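Speaker notes: Small, shiny, tangled — collecting bimanual demonstrations on soft surfaces

Slot is 25 minutes including questions. Aim to finish the slides at 20.

Slide 1. Title

Introduce self and acknowledge Hae-won Hyun, who wrote the alignment code and will take the questions on calibration. Say up front that the talk covers collection and labelling. Policy results get one slide near the end and should not be oversold.

Slide 2. Why jewellery

Most of our earlier demonstrations were blocks, cups and folded towels. All of them tolerate a sloppy grasp. A bead bracelet does not: the contact point moves as the strand settles, and the object has no fixed shape to register against. Metal bangles give specular highlights that shift with viewpoint. Both sit in the same colour range as a lot of household backgrounds.

Task definition as given to demonstrators: move each item between the tray and the bed surface, one item per grasp, using either hand. Order is free. Colour, size and material are not mentioned in the instruction.

Slide 3. Teleoperation versus hand-held

Two ways of showing the arm what to do. Leader-follower teleoperation is what we used in the Marar project. It gives joint angles directly and every recorded motion is reachable by definition. The cost is speed and feel. Ebuka Bashir timed the same bracelet pick both ways and stopped the teleoperated run because the operator was waiting on the arm at every contact.

Hand-held grippers, one in each hand, give natural speed and natural recovery from a bad grasp. The operator feels the strand slip and corrects. Reachability has to be checked afterwards in Gape, our replay tool, and a proportion of episodes is lost there.

Do not get drawn into which is better in general. For thin, compliant items on a compliant surface we chose hand-held.

Slide 4. The workspace

A mattress is a poor work surface, and that is the reason for using one. It deflects under the tray, and the tray tilts when a finger bears on its wall. Height above the surface cannot be treated as constant within an episode. Patterned bedding also defeats any plan to segment by background colour.

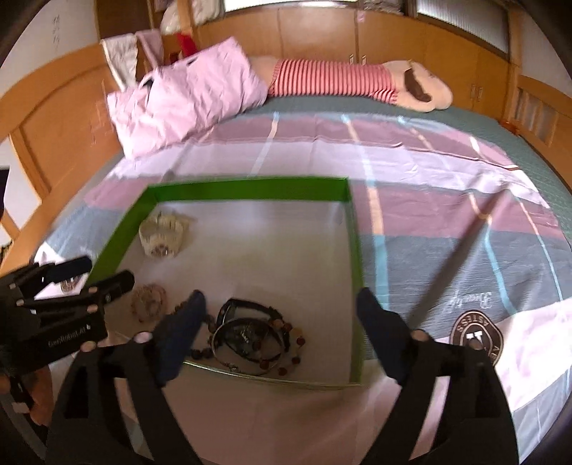
Slide 4. View from one gripper over the green-walled tray, fingers open; the second gripper is at left.

Points to make while this is up:

The two fingers are not doing the same job. One is over the items and the other is over the tray wall. A planner that assumes both fingertips descend inside the tray will reject this pose. Demonstrators use it constantly, and we keep it if the replay is collision-free with the wall modelled as soft.

The lower cluster is the hard case. The cord bracelet is on top of a silver bangle, with a bead strand wound in with both. Ask the room which one they would take first. Our demonstrators split on this, and we left the disagreement in the data. Forcing an order would have made the labels cleaner and the policy worse at recovering.

The carved bangle at upper left is the easy case by comparison. It presents an edge.

Slide 5. Recording setup

Keep this brief. Each gripper records wrist video, pose and finger width. Streams are logged at 50 Hz after resampling. Clocks are synchronised at the start of a session and checked at the end, and if the offset has drifted beyond one sample the session goes to manual review.

Finger width is the most useful channel and the least glamorous. Contact shows up as a plateau in width before it shows up in video. On bead strands the plateau is short and sometimes steps down as a bead rolls, so do not smooth it away. We did in the first release and lost the slip events.

Slide 6. Segmentation and labels

Episodes are cut into approach, close, lift, transfer, release. Boundaries come from finger width and vertical velocity, then a person confirms them in Clillau, the annotation tool. Median confirmation is quick. The long tail is all tangled items, where lift begins before anyone can say which item is being lifted.

Label rule for tangles: the target is whatever the demonstrator names aloud at approach. If two items rise, the episode is tagged "carried" and retained. If the named item stays behind, it is tagged "missed" and retained. Nothing is deleted for being untidy.

Slide 7. Two hands 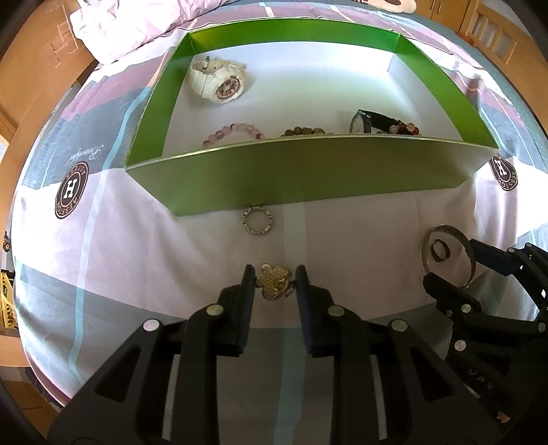
Bimanual data is usually collected on tasks that require both hands at once, such as holding a jar and turning the lid. Ours does not require it, so coordination appears only when the demonstrator finds it useful. The common pattern is overlap: one gripper completes a grasp while the other is already on its way to the next item. The slide has an instance, with the flower brooch held between the fingers of the near gripper and the second gripper angled toward the silver bangle at right. We label the hands independently. A single shared phase label would have to call that moment either a grasp or an approach, and would be wrong for one hand. Also note the small dark ring lying inside the bangle. A grasp planned on the bangle alone has a second object in its closing region, and the annotator is required to record this as an enclosed item.

If time allows, mention the watches in the tray. A watch has a rigid case and a flexible strap, and the replay arm needs to know which of the two it has hold of. Demonstrators choose by feel. The label has a separate field for it.

Slide 8. What survives replay

Numbers on the slide. 1,571 episodes entered Gape in the June pass. Nearly 500 were flagged for at least one reason: wrist orientation outside the arm's range, elbow collision in the bimanual case, or a speed limit exceeded on transfer. Speed flags are mostly recoverable by time-scaling. Orientation flags are not.

Someone will ask whether demonstrators should be coached to stay inside the arm's limits. We tried a tone in the operator's ear when the wrist left the reachable range. Flags fell, and so did the variety of grasps. The tone is now off for collection and on for training new demonstrators.

Slide 9. Policy results

One slide, one minute. Trained on the surviving set, evaluated on the Omarico bench with a firm table and then with a foam pad. Rigid items transfer well to both. Bead strands are acceptable on the table and poor on foam. The failure is nearly always in closing height: the arm stops where the surface would have been had it been firm. Feeding finger width back into the policy as an input helps. We have not yet tested a force channel.

Show the foam failure clip in full. Do not skip ahead to the good one.

Slide 10. Open items

Earrings and fine chain are excluded from the current set. Finger pads are too thick for a post earring, and chain gives no usable width plateau. Thinner pads are on order.

Inter-annotator agreement on "carried" is lower than we would like. Hae-won has a proposal for using relative motion between tracked points and can speak to it.

Questions — backup slides 11 to 14 cover clock drift, pad wear, the Clillau label schema and the consent form for collecting in private homes. If asked for data access, give the group address and say that household footage is reviewed before release.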